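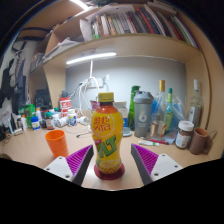

5. First Grip Test

Do this section after the finger mounts are screwed down and the ribbed pads are seated. You need a full, capped plastic drink bottle and a clear patch of desk in front of you. A lemon tea bottle with a narrow waist works well.

5.1 Stand the bottle upright on a coaster or other flat base.

5.2 Open the Josard gripper all the way. Bring it in level, with one finger on each side of the bottle.

5.3 Squeeze the handle slowly until both contact strips touch the label. Stop there and check that the left and right fingers meet the bottle at the same height.

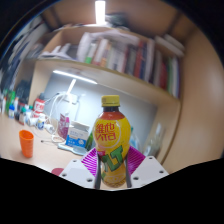

If one side touches first, back off and loosen the three screws on that mount by a quarter turn. Shift the mount, tighten the screws again and repeat step 5.3.

5.4 Close the fingers until the ribs start to bend. Lift the bottle 3 inches and hold it while you count to ten.

5.5 Set the bottle down before you open the fingers.

Note: Builds made before August used the shorter Mallet screws. Replace them if a mount keeps working loose.

CAUTION: Do not use glass for this test. Keep medicines, open cups and loose cables out of the path of the lift.

5.6 Write the result on the build sheet. Inspect the pads again after 2,000 grips.

Revised 2 June 2022, G. Moulin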